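Open day at Drustmont: notes on hand-held grippers

September 7, 2026

I drove out to the Stetance open day expecting arms bolted to tables and came home with two pages of notes on a tool with no arm at all. Stetance rents a unit on the Drustmont estate, a two-level space with a mezzanine, and most of the afternoon was given over to their hand-held gripper. A person carries it, does an ordinary chore with it, and the camera on the tool records the approach, the grasp and the release. The recordings are used to train a policy that later runs on a real arm with the same fingers.

Catriona Galbraith ran the session. She started with the numbers, which I appreciated. The current set holds 2,665 demonstrations, all done by hand, all short. The target for each new task is 400 clean ones before anyone bothers training, and 500 if the object has a lid. Lids are apparently the expensive part. A lid can be lifted straight, tilted, or dragged sideways, and if the people demonstrating mix all three, the policy averages them and does something useless in the middle. Her fix is a written procedure per task, one grasp point and one direction of motion, and anyone who departs from it gets their take thrown out.

The fingers are soft pads with a mesh texture on the inner face. I asked about wear. The texture goes first, at the tips, and a worn pad shows up in the data as a longer squeeze before the lift. They swap pads in pairs. Swapping only one gave them a bias to one side that took a week to find, and there is now a line about it in the checklist.

Position comes from the camera plus square printed markers. The markers on the tool give the finger opening. I had assumed an encoder would be used for that, and Kenneth Morrison, who built the housing, said an earlier version had one. It added a cable and a connector, and the connector failed more often than everything else put together. Reading the opening from the image costs some precision at the closed end. He considers that acceptable for kitchen objects and would not use it for anything with a tolerance worth printing.

My main reservation is lighting. The lens is very wide, so ceiling fixtures are in view a good part of the time, and a glossy housing picks up reflections from them. Morrison has a matte shell from Matheson on order. I would have started there. Galbraith's position is that varied lighting belongs in the data, and I agree with her about the room but not about the tool, which should look the same in every take.

Visitors could try it. I did 2 takes. The first was rejected for speed: I moved the way I would with my own hand, and the tracking lost me during the turn. The second was accepted. The weight is fine for a few minutes and I would not want a full shift of it. There is also a lag between deciding to grip and feeling the pads close, and I never got used to it.

The next stop on my list is Candevberg, where a group is doing similar work with two grippers at once. I want to see how they handle synchronization between the two recordings, and whether they also gave up on encoders. If anyone reading has been, send me a note about parking. 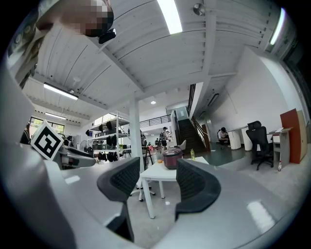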